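About Us | Our Cells, Our Rules

Search this site Search Enter keyword

How We Work at Naddale

Posted 16th April by Derek Pearce

Naddale is a small workshop with a big soft spot for old desktop computers. We teach robot arms to service them: taking out processors, putting them back, swapping memory, and handing the machine on in a state we'd be happy to own ourselves. We started with 2 arms and one long table, and we love this work as much now as we did that first August (possibly more, because the arms are better behaved).

People who write to us usually ask about the robots. We're always glad to talk about those! But the part we're proudest of is the rule book. It began as a page taped to a cabinet and it has grown to 21 rules, every one of them written by a person who had to work by it. We call it Ongart, after the street where the first draft was typed up, and all our cells run on it.

Rule one is that every job is laid out the same way. The tower goes on its side with the panel off and the inside facing up. The fixture goes to the left of it, and the processor has its own holder there, so a part is either in the computer, in the gripper or in the fixture. It is never "just over there for a second." New people find this fussy for a day or so and then start doing it with their lunch.

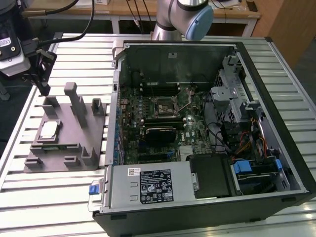
Tower, fixture and processor laid out as rule one asks. The socket lever is up.

The processor rules take up more room than anything else in the book, and they should. A socket is full of fine contacts and a bent one can finish off a good board. So we ask for a straight approach from above, a slow last stretch, and no sideways correction once the chip is close to the socket. If the arm isn't lined up, it backs off to its safe height and starts the approach again. Pushing harder is not on the list of things the program is allowed to do. The load plate and the lever have steps of their own, and no program may skip from one to the other without a check in between.

We also write down a force limit for each kind of part, and the limit lives in the job file where anyone can read it. Changing it takes two signatures. Yes, even at five o'clock with a van waiting.
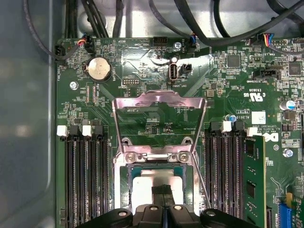 Ezekiel Ambrose wrote to us after reading an early copy of Ongart and said the two-signature rule was the one he would steal first, although he wanted to know why it didn't cover speed as well. He felt a fast arm with a low force limit could still do plenty of harm before anything tripped. We talked it over for most of a week, and he was right – speed is now in the same file, under the same rule.

That's how most of the book gets better, by the way. Somebody reads it, somebody grumbles, and we fix the line. Please keep grumbling.

Next come the rules about people. Hands stay out of the cell while an arm has power to move, and that includes quick reaches for a dropped screw. The stop button gets tested at the start of every shift and the test goes in the log with initials. Anyone may press stop for any reason, and the person who pressed it never has to defend it. We restart only when the one who stopped the cell says they're happy.

We're firm on cables too, both ours and the computer's.

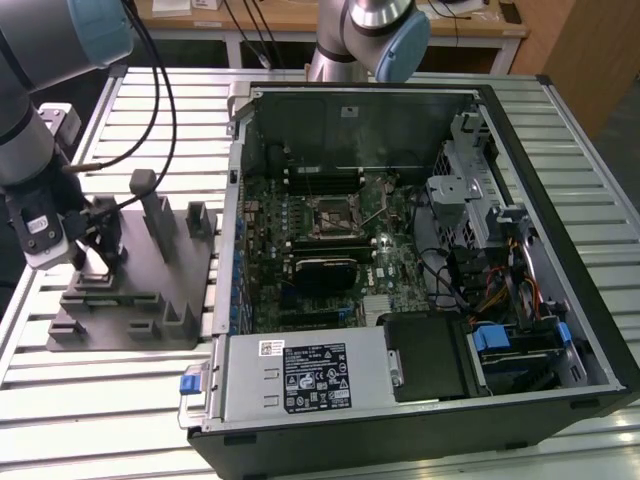

Loose power leads are the thing most likely to catch on a finger or a bracket, so the operator looks over every bundle before the first move and again after any pause. If a lead can reach the path of the arm, it gets moved or tied back. The arm's own cables need enough slack for the full reach and no more, and we check that at both ends of the travel.

Our log sheet is called Trindar (we like naming things, sorry). It holds 8 fields per job and we have fought hard to keep it that short. A long form gets filled in at the end of the day from memory, and we'd much rather have a short one filled in while the job is going on. Failed tries are logged with the same care as good ones. Last year's review used 141 sheets, and the most useful pages by far were the ones where something had gone wrong and somebody had bothered to say what.

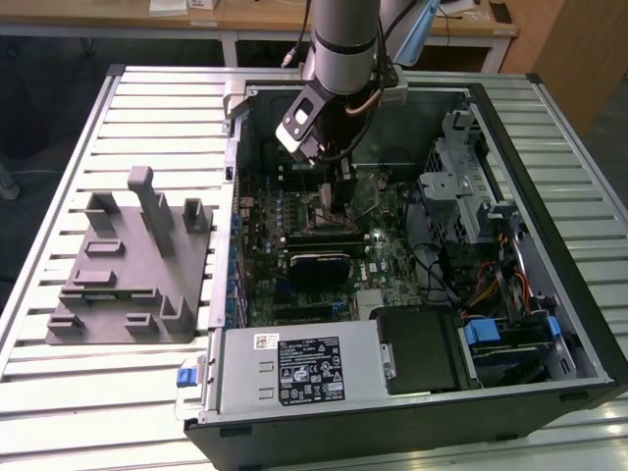 Arm down over the open case, fixture to the left.

We don't claim Ongart replaces any national or international standard. Read those first, do your own risk assessment, and treat our book as shop-floor habits to sit on top. Our friends at Zavmont use a version with their own wording for larger cases, and we enjoy comparing notes when the two disagree.

If you'd like a copy, ask and we'll send the current one along with the list of recent changes. Visits are welcome as well. Closed shoes, please, and sleeves above the wrist.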